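Do I really have to rewrite my fic so readers can follow the flashbacks?

saltmarsh_owl
I've been posting a Grokholm fic on Jikwood since June, 5 chapters so far. It's mostly told out of order because the main character has lost her memory and gets it back in bits. Two commenters now say they can't tell when anything is happening and that I should put a date and place at the top of every section, "Clullach, before the fire" and so on. I think that looks like a police report. The show never did it and people managed. Is this a real problem, or just two people who read on their phones while doing something else? I don't want to redo around 700 lines for them if it won't make any difference.

Also, does anyone use Jacobs, the checker thing Jikwood keeps pushing in the sidebar? It says it can "detect timeline confusion." I have my doubts.

pinboard_ghost
just use italics for flashbacks, everyone does

quietkettle
Please don't use italics for whole scenes. A line or two is fine, but a full page of slanted text is hard work and a lot of people will scroll past it. I do.

I'd also be careful with "the show never did it." The show had the haircut, the blue filter and that awful music every time we went back to Clullach. You could walk in halfway through an episode and know where you were. Your readers have none of that, so something in the words has to do the same job. It doesn't have to be a header. Put it in the first sentence of the section: the ferry is still running, or her brother is in the room, or her hand isn't hurt yet. If a reader has to get to the third paragraph to find out, that's where they give up and leave you a comment.

Two comments isn't much evidence either way. Most people who get lost don't write in, they close the tab. But I wouldn't rewrite five chapters on the strength of it. Take the one they complained about, fix only the opening lines of each section, and see if the next comments change.

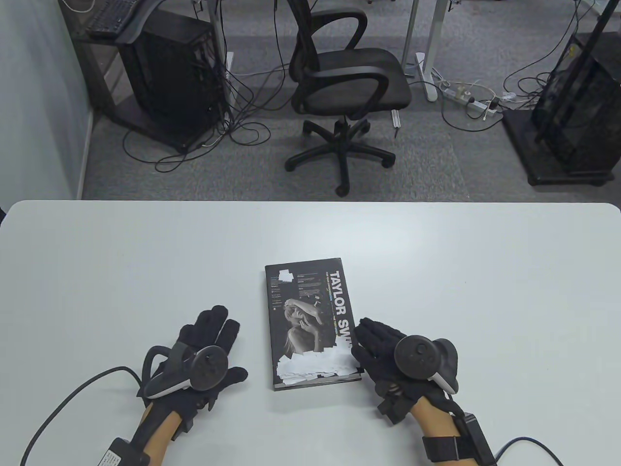 As for Jacobs, I tried it on an old fic of mine that runs in perfectly straight order, morning to night, and it flagged 3 "timeline breaks." One of them was a character remembering she'd left the oven on. Then I gave it a chapter with the middle scenes swapped by accident and it told me the pacing was strong. So, no. Maybe it's better at commas - I didn't stay long enough to find out.

A friend who hasn't seen the show will do more for you than any of this. Give them one chapter and ask them to tell you what happened, in order.

saltmarsh_owl
OK, the haircut point is annoying but fair. I'll try the first lines on chapter 3 and leave the rest alone for now. Still not doing headers.

pinboard_ghost
italics worked fine for me but ok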